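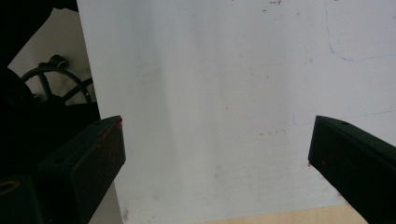
Fingers open in front of the board, handwheel off to the left.

Re: [shop-automation] Kuhlmann hand-held gripper kit, worth it?

June 15, 2024

On the list earlier, a member wrote:

> We're a small shop looking at the Kuhlmann hand-held kit, the one Polleck
> resells. Plan is to record tasks by hand first and decide on an arm later.
> Has anyone had one for more than a demo? Mostly want to know
> 1) do the fingers hold up
> 2) does the wrist view show enough to be useful
> 3) is the service plan worth paying for
> Don't need a sales pitch, had that already.

Quick answers between jobs, sorry for the mess. We've had ours at the Stirnness shop since April. Bought through Polleck, no service plan at first, added it later.

1) Fingers. Fine so far. Black ones, the boxy shape, holes in the top face. We got 3 pairs and are still on the first. The finish scuffs and it picks up color from whatever you touch with it. Ours have a reddish stain at the tips, worst on the left one, mostly along the edge. Wiping does very little. Doesn't seem to change the grip but if you care about looks, or you work on light colored parts, keep a clean pair back. Swapping takes me 8 minutes with the short key, longer with the key they ship, which is junk.

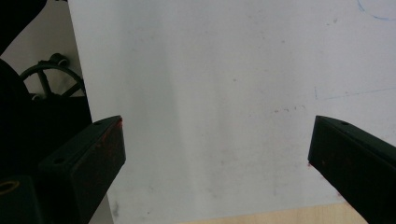 Left finger has most of the red. Specks on the board too.

2) View. Depends what you're after. With the fingers wide open you get a big clear patch between them, both tips in view, and still a bit of whatever is off to the side. In the shots here that's the handwheel with the little knob on top. Good enough for me to tell where the tool is pointed. Small marks on a white surface show up better than I expected, you can pick out the row of reddish dots on the board and the blue curve near the top right corner. The second blue line, lower down on the right, is a lot harder to find. Faint stuff on white, don't count on it.

Dark stuff is the weak spot. Everything below the wheel goes to near black and the finger just about disapears into it. If your fixtures are black put a lamp on that side or you'll have recordings where you can't tell finger from fixture. We lost most of one batch that way before I noticed. The Kuhlmann manual has half a page on lighting and it's all about glare.
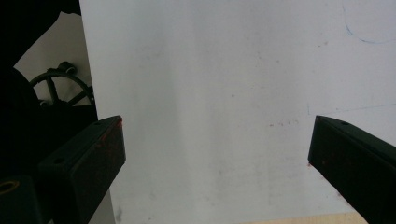
Same board again. Look at the lower left for how dark it gets.

3) Service plan. Maybe. What you get is a checkup visit, a loaner if yours goes back, and phone help. Phone help is good, they pick up and they know the thing. The loaner took 21 days to show up the one time we asked, by then ours was fixed and back on the bench. Polleck blamed the Floltham warehouse, Floltham said they never saw the order. Make them write a delivery time into it before you sign.

Other bits, no order –

The grip handle gets tiring. 3 people share ours and we all ended up wrapping it with tape.

Trigger has a lot of travel before the fingers start to close. You get used to it, new folks don't like it. There's an adjustment screw but it's under the cover and the manual doesn't mention it, had to call.

Software is ok. Export is slow. Name your sessions as you go, the default names are useless and renaming afterward is one at a time.

Case is nice.

Would I buy it agian? The kit yes, for hand recording at this price. The plan only with the delivery thing sorted. If you already know you're getting an arm, ask Kuhlmann whether the same fingers bolt onto it. We were told yes by Polleck and "should be" by Kuhlmann, so I'd want that in writing too.

Can send the settings file if anyone wants it, mail me off list.

– Stirnness shop, back bench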